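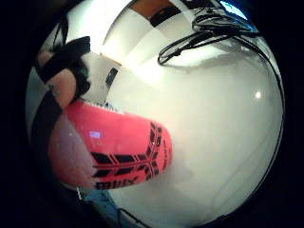

Finn Vogler can pack a soccer bag in under a minute. He has had the practice. By the time I met him in November he had packed the same bag 166 times, and he spoke of it the way other men speak of a boat they are trying to sell.

"Shin guards first," he said, strapping himself in. "Always shin guards first. If I do the socks first, Efe comes over."

Efe Eze came over anyway. She runs the teaching floor at Cemedar, a company of modest size in a building that used to sell carpet, and she has firm views on how a person should pick up a shin guard. Hand around the narrow end. Thumb where the machine can see it. No flipping, no tossing, and absolutely no catching it with the other hand, a thing Vogler does when he is bored and which has cost him several afternoons of work.

The work is teaching. His pupil is an arm called Dredo, bolted to a bench on the far side of the room, and Dredo's ambition, or at any rate the ambition of the people who pay for Dredo, is to handle returned sporting goods. Somebody orders shin guards for a ten-year-old, finds out that the ten-year-old has grown or quit, and sends them back. A person in a warehouse then has to take them out, turn them over, decide whether they have been anywhere near a field, match the left to the right, and put the pair back in a bag. It is dull and oddly difficult. There are a great many shin guards in America, and they come in every color a child might briefly love.

You can't write down how to do it. People have tried. Efe showed me a document from the company's first year, three pages on how to lift a curved plastic shell off a flat counter, and it read like the instructions for defusing something. The arm followed them to the letter and shoved the shell onto the floor. So now they do it the other way around. A human does the job wearing the gear, a camera rides along at the working end, and the recording goes into the pile. When the pile is tall enough, the arm is trained on it and everyone gathers to watch it disappoint them a little less than last time.

The pile, when I visited, stood at 3542 recordings. Each one is called a demonstration, a grand word for a man in jeans moving a shin guard eight inches to the right.

I asked whether I could try. There was a short silence of the type that follows when a dinner guest offers to carve.

The straps go on first. They are snug, they itch, and they make your hand feel as if it belongs to a more serious person. Then you are told to behave naturally. I have never been less natural in my life. I reached for the shell like somebody taking a wallet off a sleeping bear, and then I stopped halfway to ask if I was doing it right.

"Now it thinks you stop halfway," Vogler said.

That's the trouble with a student who copies everything. Dredo has no notion of which part of your performance was the lesson and which part was you. For several weeks in the spring it would approach each item, pause, pull back an inch, and go in again. The engineers looked at the software. They looked at the motors. Efe finally sat down with the recordings and found that one of the demonstrators, since moved on to other things, had a habit of hesitating before he touched anything. He did it with doorknobs too. The arm had picked it up from him along with everything else, and it took a long stretch of brisk, confident shin guard lifting to get it out again.

There is a second way of teaching, by remote control, and it lives in a corner behind a curtain. The rig is called Zakar. You sit in a chair holding two handles and drive the real arm from across the room, watching it on a screen. The advantage is that whatever you do, the arm has truly done it, with its own joints and its own pinch. The drawback is that it's like buttoning a shirt with barbecue tongs. My first attempt at a pair of goalkeeper gloves lasted eleven minutes and ended with one glove on top of the other in what I felt was a romantic arrangement. Vogler can do it in 81 seconds. With his own hands, straps and all, he needs about five.

So the two camps argue. The hand people say theirs is quicker, and you can gather an enormous amount of it before lunch. The remote people say a human hand cheats. It feels a slip before it happens, it rolls things against the palm, it uses the little finger for jobs no gripper could manage, and then it sends the whole business off to a machine that has no little finger. Efe, who has to keep both camps in coffee, mixes them: a great deal of hand work, a smaller amount of driving to season it. She wouldn't give me the proportions. She wouldn't give me the name of the first customer either, although there was a returns cart by the loading door marked IBRAHIM in letters a foot high.

"That's the cart," she said.

The part of the day I liked best was the sorting of mistakes. You might suppose a mistake goes in the trash, and plenty do. But Efe keeps a certain kind. If the shell slides and the demonstrator recovers it, calmly, the recording is worth more than a clean one, seeing as the arm is going to drop things for as long as it lives and somebody had better show it what to do next. The difficulty is getting people to fumble sincerely. Ask a man to drop a shin guard by accident and he becomes an actor, and a bad one. Vogler's fake slips are so poor that they have been shown at the holiday party.

His real ones are excellent. I watched him lose a guard off the edge of the counter late in the afternoon, trap it against his leg, work it back up with two fingers and set it down next to its partner, all without a word. He looked at Efe. She looked at her screen.

"Keep it," she said.

Around five they let Dredo have a turn. It came down over the left guard, closed, lifted, and carried it to the bag with the care of a waiter bringing soup. It went back for the right one. It got that too. It laid the pair together, curve inside curve, and I was surprised to find myself leaning forward, along with everyone else in the room.

Then came the socks. The arm took hold of the toe of one, raised it to its full length, and held it there. We waited. It seemed to be waiting as well.

"We haven't done many socks," said Efe.

Vogler was already reaching for the straps.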